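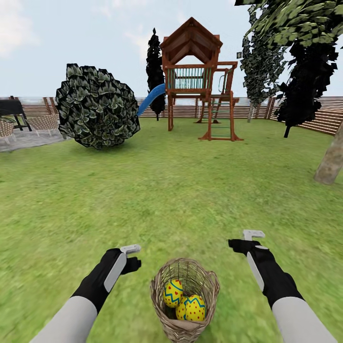
Figure 1. The garden task as seen from above the two arms, with the wicker basket and its yellow eggs between the open hands.

Search this site Search Advanced

Print this page | E-mail this page

August 26, 2019
By the Mottram project group, Clurnstead

4. The garden task

4.1 Why we picked a basket

By March the Mottram group had a working two-armed simulator and no idea what to do with it. I should own up that the basket was my suggestion, and that it was meant as a warm-up. We had all done the usual block stacking in our first year at Clurnstead, and I wanted something that would make the two arms need each other a bit. With blocks you can nearly always get away with one hand, and the other just hangs about. With a basket you can take hold of both sides of the rim and lift, and if one hand is late the whole thing tips and the eggs go rolling across the lawn (which is funny the first few times).

The garden itself came from Votance, the scene-building tool that the Droltemcombe club wrote for its own competition and kindly let us borrow. We changed very little. The fence, the playset with its blue slide and the trees all stayed put, partly out of laziness and partly to see whether a busy background would upset the vision side. Section 5 has the results for that, and they were milder than I expected.

The rules of the task are short. The basket starts on the grass between the hands. The arms must take hold of it, lift it clear of the lawn, hold it there and set it down again with everything still inside. A run ends when the basket is down, when an egg leaves it, or when the clock gets to the end, and we let the clock go up to 2000 steps. Most good runs need far fewer than that. The long limit was for the cautious drivers among us, and I am one of them.

4.2 Recording the runs

We drove the arms ourselves, taking turns at one desk with a pair of hand controllers. It took a while to get used to. Your own wrists bend in ways the simulated ones won't, so you keep asking for a turn that can't be had and the arm sulks at its joint limit. We lost a lot of early runs like that, and I'd tell any club starting out to throw the first afternoon's recordings away without looking at them!

In the end we recorded 232 runs and kept 206. The ones we dropped were mostly cases where the driver had let go of a controller halfway, plus a handful where the physics had a wobble and the basket sank into the ground. We kept the clumsy runs as long as they finished properly. There was a fair bit of arguing over this. Half the group wanted only tidy recordings, and the other half (me included) felt that a learner which has only ever seen tidy lifts won't know what to do when the rim slips. I still think so, but we never ran the comparison, so please treat it as a hunch.

Each run stores the joint positions, the state of both hands and three camera streams: one fixed view from over the arms and one from each wrist. The fixed view is the one everybody looks at when they come by for a demo. The wrist views are much less pretty and did most of the work.
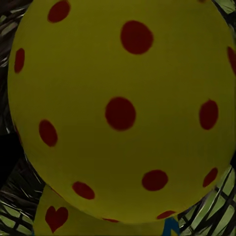
Close up, size is the first thing to go. An egg that takes up a small patch of the overhead picture can swallow the whole of a wrist picture, and then all the learner gets is yellow and dots, with very little to say how far off it is. Our first version treated the three streams alike, shrank them to the same size and fed them in side by side. It learned to go towards yellow. That sounds fine until you remember that the job is to hold the basket, and that the eggs are the one thing we want left alone. We watched it reach straight in over the rim again and again -- very keen, quite wrong.

What helped was dull. We gave each wrist stream its own small encoder, and we blanked that stream at random during training, so the learner couldn't lean on it all the time. We also added the height of each hand above the ground as a plain number. I had argued against this last bit as cheating. A real arm knows where its own hand is, though, so I lost the argument and I was right to lose it.

4.3 When the wrist sees mostly grass

The other awkward case is the opposite one. A hand that has drifted wide, or that is turned away from the basket, has nothing useful to look at.

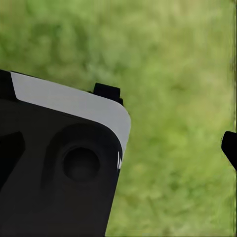

Grass is soft, green and much the same all over, and a learner that has been trained mainly on grips will still try to find one in it. We had runs where one hand had a perfectly good hold and the other was off to the side, opening and closing on nothing. Our fix was to let each hand's controller read the other wrist's stream too. The lost hand could then at least tell that its partner was in place, and it tended to come back in. I say tended. It still went astray now and then, most often when the basket had been turned a little on the lawn at the start.

For the tests we set aside 60 starting layouts that none of us had driven. They vary where the basket stands, which way it is turned and how the eggs are packed. We used the same layouts for every version of the learner, in the same order, and we did not go back and swap out the hard ones, though I was tempted by a couple near the edge of the left arm's reach.

One last note on the set-up, as the Droltemcombe club asked about it. We left the basket a touch stiffer than real wicker would be. With a softer basket the rim folded under the fingers and the simulator slowed to a crawl on our lab machines, so that a single run could take most of a tea break. Anyone with better machines should try the softer one, and the setting is in the scene file next to the friction values.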